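Chapter 6
Hangers and Hanging Storage

Learning goals

After working through this chapter you should be able to name the parts of a molded garment hanger, choose a hanger for a given garment, and estimate how much rail a set of clothes will need. You should also be able to sort and stack hangers that are out of use.

6.1 Why the hanger matters

Chapter 5 dealt with folded storage, in which a garment is supported over most of its area by a shelf or a drawer. Hanging storage works differently. The whole weight of the garment is carried by the hanger, usually at the shoulders, and passes through the hook to the rail. A narrow or badly shaped hanger puts that weight on a small patch of fabric. Knits stretch, and woven fabrics can take a crease along the line of contact.

The housekeeping department of the Adams, a residential hotel used as a case study in this book, recorded 1,579 garments in hanging storage in August. The figures in Section 6.4 are drawn from that record.

6.2 Parts of a molded hanger

Most plastic hangers share the same basic layout. A hook meets the body at the neck. Two shoulder arms slope down from the neck, and a long straight bar joins their outer ends. The bar carries pants, skirts and scarves. Many patterns add two further features: grip strips, which are bands of rubbery material set into or along the plastic, and strap hooks, which are small curls that hold the loops of a garment.

Grip strips may be fitted to the bar, to the arms, or to both. A strip on the bar slows the sideways slide of folded pants. A strip on the arm does the same for wide necklines. Ribbed strips hold better than smooth ones on satin and other slick fabrics, but they collect lint and should be wiped down from time to time.
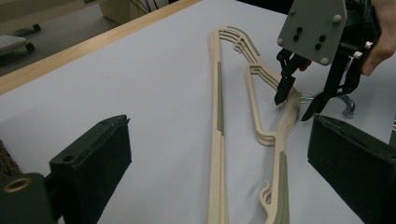

Figure 6.1 Beige plastic hangers stacked on a table. Note the ribbed grip strip on the wavy arm and the small curled strap hook.

6.3 Stacking and nesting

Hangers of one pattern nest closely when they are laid flat and face the same way. Mixed patterns do not, and a mixed pile tangles at the hooks. Sort by pattern first, then by size, and stack on a flat surface with the bars lined up. The edges of a well-made stack read as a set of parallel ridges. Any hanger that is warped or turned around will break the line and can be pulled out.

Keep stacks low enough to lift with both hands. The store at Skirkell, discussed in Chapter 9, ties its spare hangers in bundles with cotton tape at the bar - never at the hook, where the tape slips off.

6.4 Inspecting a single hanger

Before a hanger goes back on the rail it should be checked on a table, under good light. Look along the bar for bowing. Press each grip strip with a thumb to find loose ends. Run a finger over the strap hooks and the tips of the arms, where a rough molding seam can snag fine fabric.
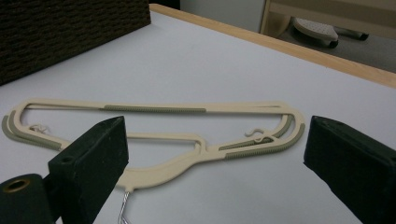 Figure 6.2 Hanger laid flat for inspection. Gray grip strips are fitted to the straight bar and the shoulder arms; a small hook is molded inside each arm.

In the Adams record, 118 hangers were withdrawn after inspection. Loose grip strips were the most common fault, followed by cracks at the neck. Cracked hangers were discarded. Those with loose strips were moved to a separate rail for coats, where grip is of little use.

Review tasks

1. Sketch a hanger from your own closet and label the neck, arms, bar, and any grip strips or strap hooks.
2. Choose 3 garments of different fabrics and state which type of hanger suits each one.
3. Sort a mixed pile of hangers by pattern and measure the height of each stack.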